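Thread: Handheld demos vs teleop for clear objects

kingi_fan
Finished reading the Willano write-up and I'm properly excited! They trained on 3,038 demos collected with a handheld gripper, no arm involved at all, then ran the policy on a real one. 426 of those demos were transparent objects only. Has anyone here tried it?

Pestgate
Read it in November. Good work, but I don't buy the headline. Teleop on the same arm still gives you cleaner actions – you're not guessing whether the arm can reach the pose.

rdaly
You can filter for that though. We threw out unreachable poses before training and kept 1,204 demos, almost all of them usable. And the speed! I can do a pick by hand in the time it takes me to wake the teleop rig up.
– Rónán

Pestgate
Fine, but clear plastic? Depth is hopeless on it.

rdaly
We don't use depth, just the wrist colour view. Our pen-into-holder task is my favourite so far:

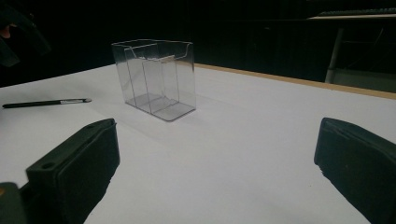 Wrist view, clear holder and black pen, fingers open.

Flirer
Love this. The walls hardly show against that white table, but you do get the divider edges and a soft shadow. Is the policy using the shadow?

rdaly
No idea yet! Nima Kordestani wants to move the lamp and rerun it.

Pestgate
Do that before claiming anything. My money's on the shadow.

kingi_fan
Please post the numbers either way, Rónán.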